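# How does a computer remember to do things on time?

Have you ever had a message from school pop up on a grown-up's phone at exactly the same time every morning? Or a library email telling you that your book is due back? I used to think there was a very patient person sitting at a desk, watching the clock and pressing Send. I was about your age, so let me off.

The job is done by a bit of software called a scheduler. I look after one at work, and I've grown quite fond of it. Ours is called Rultia, and it lives on a computer in a cupboard that hums.

## First, the clock

Every computer has a clock inside it. Even when you switch a laptop off, a tiny part of it carries on keeping time, a bit like your watch ticking away in a drawer. The scheduler looks at this clock over and over again. It never gets bored and it never wanders off to make toast.

Each time it looks, it asks the same question – is there anything on my list for now? If the answer is no, it waits and then looks again. If the answer is yes, off it goes.

## Then, the list

The list is the bit I like best. Every line on it is called a job, and a job has two parts: when to do something, and what to do. You could write one for yourself on a sticky note:

- **When:** every day at 7 o'clock in the morning
- **What:** feed the rabbit

A computer can't feed a rabbit (unless somebody has built it a very clever hutch), but the idea is the same. One of the real jobs on my list says that at 9 o'clock every morning, Rultia must look up all the orders that came in yesterday, add them up and send the total to my friend Ottavio Donati in the warehouse. He reads it with his coffee.
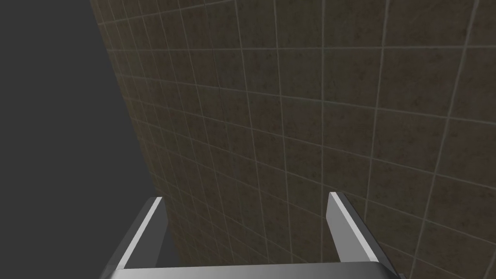
**A two-fingered gripper in front of a tiled wall**

You have to be very exact when you write a job. If I said to you, "Send Grandma a card in the morning," you'd know what I meant. You'd pick a sensible time and you wouldn't send her a card every single morning for the rest of her life. A computer might! It does what the words say, and it can't guess the rest.

I learned this the hard way. In my first September here I wrote a job to send a thank-you email to a customer called Khoury. I meant it to go once. I forgot to say "once", so the scheduler sent it again and again while I was at lunch, and when I came back they'd had 200 thank-yous. Ayman Bitar, who was teaching me at the time, laughed so much he had to sit on the floor. Then he helped me write a very sorry email, and we sent that one by hand.

## What if the computer is asleep?

Good question, and grown-ups ask it too. Suppose the power goes off at 8 o'clock and comes back at 10. The 9 o'clock job has been missed. What should happen now?

Well, it depends on what the job is. If it's Ottavio's total, he'd still like to have it, even if it's late. So that job has a little note next to it saying "if you miss this, do it as soon as you wake up". But if the job was "ring the bell for morning break", you wouldn't want the bell going off in the middle of maths. That sort of job is better skipped.

The scheduler also keeps a diary, which we call a log. Every time it does a job it writes down the time and whether anything went wrong. I read the log when I get in, before I've even taken my coat off.

## Try being a scheduler

You'll need a clock, some paper and a person who doesn't mind being bossed about a bit.

1. Write down 2 jobs, each with a "when" and a "what". Keep them silly and safe, like "hop on one leg" or "say the word Draka in a robot voice". (Draka is our old scheduler. We still miss it.)
2. Give your list to the other person and ask them to do exactly what it says – nothing more and nothing less.
3. Watch what they do. Did they hop for too long? Did you tell them when to stop?
4. Change the words and have another go.

If your person is still hopping at bedtime, go back to step 1.

## Some words to keep

**Scheduler:** software that starts jobs at the right time.

**Job:** one thing for the computer to do, and when to do it.

**Log:** the diary where the computer writes down what it did.

**Bug:** a mistake in the instructions. My thank-you email was a bug, and quite a polite one.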